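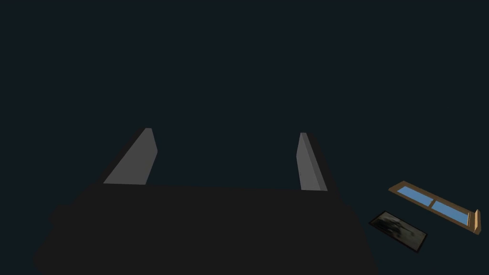
Asked Gollidden for a quote on a small app for our allotment society. Two screens: who has the water, who wants the water. Back came 2,000 words on our "journey".

They also suggested push notifications for February. The water is off in February. 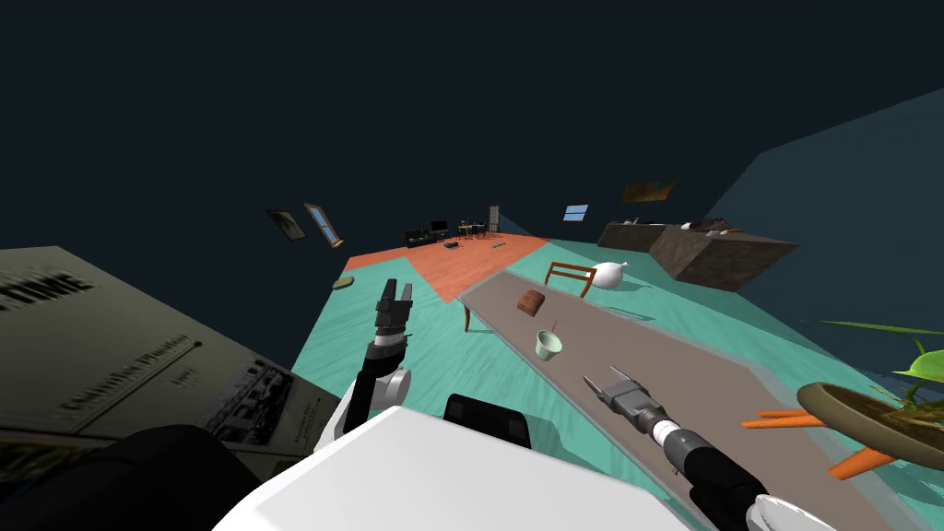

Two arms and a long table.

Tried Clasteo next. Friday call, very pleasant, 2 people on it, both called the project manager. 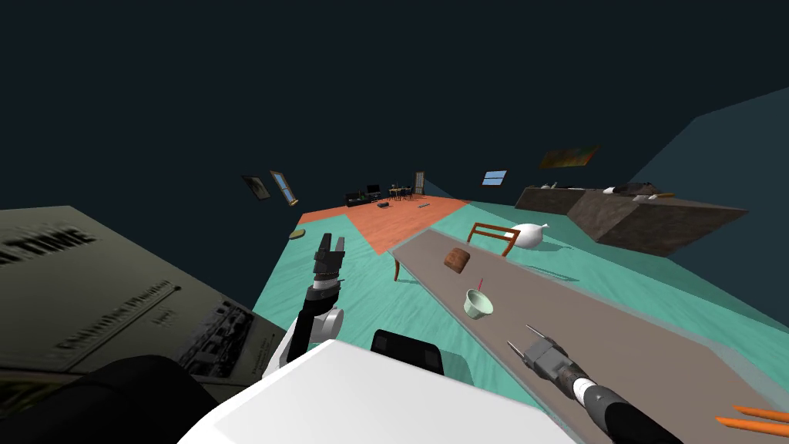

They wanted to know how we'd cope with 1,000 users at once. We have one tap.

Going with a shared spreadsheet.

Print | E-mail this

Last updated: Friday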